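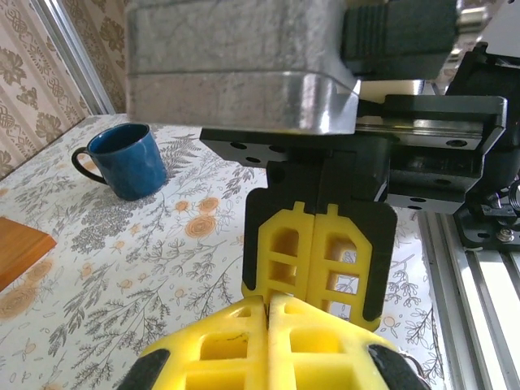 A budget for a two-arm tabletop cell should be built from the fingertips back, starting with the parts that wear and ending with the parts that don't. Most first budgets run the other way: the arms get a firm quote and everything past the wrist goes into a line called "misc." Yellow lattice fingers like these, with black rubber pads on the outside, are consumables. Scuffs and thin dark marks on the plastic are normal and don't call for a swap. Cracked ribs do. Price them as a yearly quantity, separate from the gripper body, the linear rail and the mounting plate.

## 1. Split the parts list

Make three sheets:

- **Fixed:** arms, controllers, aluminum extrusion, table.
- **Serviceable:** rail carriages, gripper drives, cables, mounting plates.
- **Consumable:** fingers, pads, screws, cable ties.

Each row needs a part number, a supplier, a unit price and a lead time in weeks. Leave the lead time blank until the supplier has put it in writing.

## 2. Set the finger quantity

Use the cycle count from your own task, not the supplier's rating. Our planning figure is one finger set per arm per 1000 hours of contact work. Lower it to 700 if the task involves ceramic mugs, boards with hard corners, or anything else that gets gripped near an edge.

 sets = (hours per year / hours per set) x arms

Round up, then add one set per arm for the shelf.

## 3. Check the mount before ordering

Finger sets from Brosero and Troder do not share a bolt pattern. Measure hole spacing on the plate you have. An adapter adds thickness, and that moves the tool point, so allow half a day per arm for recalibration -- it belongs in the labor column.

## 4. Get two quotes for the frame

Extrusion is priced by length plus cuts. Irmont charges per cut; Bošković includes cuts but bills for end tapping. Send both the same drawing. Ask for brackets as a separate line so the totals can be compared.

## 5. Fill in the totals

Lead time on serviceable parts was 8 weeks at our last order in May. Enter the order date as well as the price, or the spend will land in the wrong quarter.

Keep contingency on its own row and tie it to the serviceable sheet only. Fixed parts are quoted, and consumables already carry shelf stock.

Template file: row 1001 is reserved for freight. Don't sort past it, the sum formula stops there.

Sheet maintained by Edin Janevski.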